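4.2 What changed at the returns bench

Before the arms came to the Drorkent depot, everyone on the returns bench did the whole job from start to finish. A worker took a bag out of the bin, opened it, checked the pockets, wiped it over, looked at the stitching and the zipper, and then decided whether it could go back on the shelf. Lilibeth Rivera, who had been at the bench longest when we began our interviews, told us she could do most of it while thinking about dinner, and she meant this fondly. There was a rhythm to the work, and a good deal of talk across the tables went along with it.

With the Prunov cell in place, the wiping moved to the machine and the judging stayed with people. Figure 3 shows the arms at work over a laptop sleeve, with a pink sponge held in the left gripper. The workers we spoke to were quick to tell us that sleeves are harder than they look. The fabric gives when it is pressed, handles and straps get in the way, and a cable that passes happily over a hard case may drag on something soft. Over the months they became quite expert in these small troubles, and we were struck by how gladly they shared what they had learned with us and with each other.

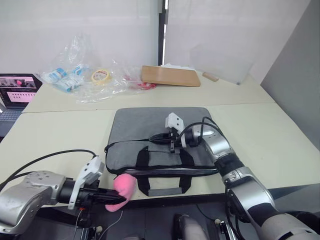 Figure 3. Two-armed cell at the returns bench with a gray laptop sleeve. The left gripper holds the sponge; packaging and a cardboard board lie on the table behind.

4.3 Minding, helping and being asked

The word people used for their new role was "minding." Brayden Girard compared it to keeping an eye on a nephew in the kitchen: you are free to do something else, up to a point, but your ears stay open the whole time. Of the 1,142 short entries in the shift diaries, 346 mentioned stepping in to help the arms, most often to straighten a strap or turn a bag to a better angle. None of this labour appeared in the job description, and the depot's weekly reports had no column for it.

Feelings about the change were mixed, often within the same person. Sore wrists came up less in the later interviews, and several people said they went home less tired. The same people missed the chatter, as minding tended to keep them at separate tables. Krishnamoorthy Nadar found the waiting harder than the wiping had ever been, and said so at two team meetings before anybody wrote it down.

In November the depot began letting minders set the order in which bags went to the cell, a change first suggested by Sharon Nyanda. It was a modest thing to grant, and it cost very little, but it came up warmly in nearly every conversation we had afterward. We return to it in Section 5, where we compare the bench with the packing line at Verkix.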